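Re: [Cladau-bakers] Rye starter does not rise after the second feeding
From: list member in Trondlow
Date: 4/13/25

> I started with equal weights of whole rye and water. The first day
> was very good, many bubbles, and I was happy. After the second
> feeding it stopped completely. Now it is day 6 and there is only a
> thin liquid on top. Should I throw it away and begin again? My
> kitchen is a little cold, if this matters.

Please do not throw it away. Many people write to this list with the same question, and I also wrote it myself last November, so I will try to give a full answer.

The bubbles on the first day are usually not from the yeast you want. They come from other bacteria which live in the flour, and they stop when the mixture becomes more sour. After this comes a quiet time, which in a cold kitchen can be long. Mine took 15 days until it doubled, and it is the same starter I bake with today.

What I would do in your place:

Pour off the liquid. Keep two spoons of the starter and discard the rest. Feed it only once a day until you see activity again – if you feed more often now, you make it weaker. Use water that is warm to the hand. I keep mine on top of the refrigerator, at the back.

About the flour. I had no luck with the fine rye from the supermarket here. Then I changed to the Urrego whole rye, and later to the one from the Orano mill, which is coarser and drinks more water. If you change to Orano you must add one more spoon of water, otherwise the starter becomes like clay and you cannot see if it rises. Please change only one thing at a time.

Someone asked in message 306 of the archive if a little wheat flour helps. In my experience yes, but not in the first 10 days. I think that the rye should be established first.

One more point, on smell. Sour or like apples is fine. Like nail polish means it is hungry. If you see pink or orange color, or anything with hair, then throw everything away and wash the jar with boiling water.

I keep my flour in a glass jar with a metal lid, and I fill it again before it is empty – the last flour in a paper bag was spoiled by moths, and I did not want this a second time.

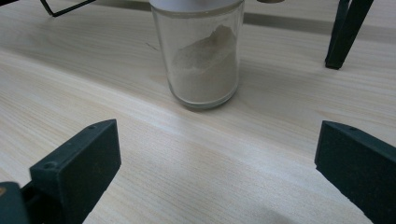
Write again when you have fed it for some days, and please tell us also the temperature of your kitchen, so that we can compare.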